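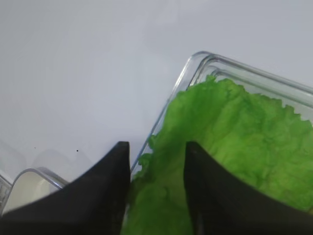 Parnden lunch table goes all in on lettuce

11 March 2019

Well, we did it! The first build-your-own lunch of the year at Parnden is behind us, and I'm still picking bits of green out of my sleeves. We had 27 people signed up and I think every last one of them went back for seconds (I know I did).

For anyone who missed the note on the door, the idea came from Olaia Montes, who got tired of sandwiches arriving on a tray with everything already squashed inside them. Her plan was simple. Put each filling out in its own glass dish, let people see what they're getting, and let them build the thing themselves. Ro-un Ok said yes before she'd finished explaining it, and the two of them had the Wiltov room booked by the end of the afternoon.

The lettuce came from Requena, the little farm shop out past the bridge, and oh my goodness, it was good. Big frilly green leaves, the kind that hold up when you put something heavy on them. We kept them whole and laid them in clear rectangular dishes, and I'm so glad we did, as half the room skipped the bread completely and rolled everything up in a leaf. I tried it with egg salad and hot mustard. Messy, but I'd do it again tomorrow.

If you want to try this at home, wash the leaves early and give them a good long dry on a clean dish towel. Then they go in the fridge for 30 minutes with a damp paper towel over the top. Ro-un swears by a pinch of salt in the washing water. I can't taste any difference, but his leaves are always crisper than mine, so maybe I should stop arguing.

Glass dishes were a bit of a debate, I'll admit. They're heavy to carry up from the basement, and Olaia had us wrap each one in a towel for the stairs. They do look lovely on a plain white table, though, and you can tell right away when something needs filling up. We borrowed the bigger ones from Zindby, the catering place on the corner, who only wanted them back clean. Thank you, Zindby!

A couple of things to fix for next time. We ran out of tomatoes in the first 5 minutes, which was my fault for doing the shopping hungry and in a hurry. We also need more tongs. People were very polite about waiting, but the line got all the way back to the coat rack at one point and there was some quiet grumbling about the pickles.

Tickets were $2 and that covered the bread and the greens with a little left over, so the price is staying put. The next lunch will be in September, once the new floor is down in the Wiltov room. Olaia is already talking about a baked potato version, and Ro-un wants to do noodles. Put your vote on the sheet by the front desk, and if you took home a square dish with a blue lid by mistake, it's mine and I'd love it back.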